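## Tridadon dish rack, used by a student robotics club

We bought this for the club's kitchen task, where the arm has to put plates into a rack one at a time. It's black plastic and the base comes in segments that lock together, so you can make it as long as your table allows. 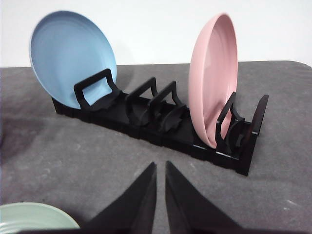
The dividers are open loops and the fingers can get in between them without much fuss. Zohreh Mohammadi wrote our plate routine and ran it 83 times before the regional. She had more trouble with our thin plates than with the rack. The feet stayed put on the mat.

It isn't much good for lids. We still practise those flat on a cloth, with the gripper taking the knob from both sides.

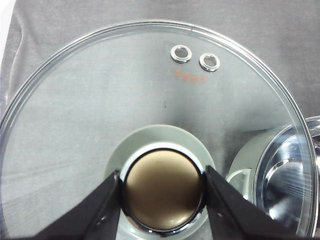 Wanda Malinowski tried the older Tellance rack on the same task and found the slots too tight for anything with a deep rim. We've gone back to the Tridadon for Friday sessions.

Two complaints. The seams collect crumbs, and the spare dividers are only sold in packs of 70, far more than a club needs.

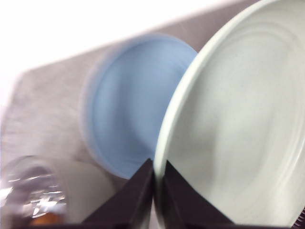

*Plate practice, white plate at the gripper and the blue one behind.*

Four stars. I'd buy it again for a beginners' team.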